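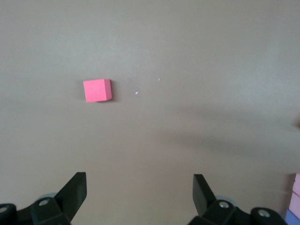
According to Anqi Meng, a learning system copies the habits of whoever teaches it, so a plain task done many times by several people is the right place to begin. Meng's view shaped the block-handling collection that Busdale has now completed and is making available to outside groups.

The collection, named Sastemum, holds 1374 recorded examples of a two-finger gripper working with small colored cubes on a tabletop. Each example pairs video from a camera near the gripper with the position of the arm and the opening of the fingers. Seven operators guided the arm by hand controls. Recording took six weeks and ended in August.

Operators moved the starting place of the cube between attempts and changed its color on a set schedule. They were asked to work at their own pace. Attempts in which the cube was missed or dropped were kept and labeled as such - the company expects these to be useful to teams studying how a system recovers from a mistake.

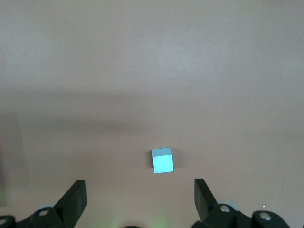 Jalen Sorensen asked during the preview session whether cubes alone could teach a system anything it would need in a packing room, and said he would like to see bags and soft pouches in the next round. Busdale said soft items are planned, along with bottles and flat cartons, once the labeling tools have been updated.

Clandard checked the labels before release. Two reviewers looked at every example separately, and any example on which they disagreed was sent back to Busdale for a third look.

Sastemum comes in four parts, sorted by operator experience, so that users can train on one part and test on another. A short guide covers file layout, label names and known gaps, including a period in the second week when the arm readings were recorded at a lower rate.

Research groups and schools may request access at no charge. Commercial users can apply for a license through Brannigan, which handles distribution. Requests should state the intended use and the name of a contact person.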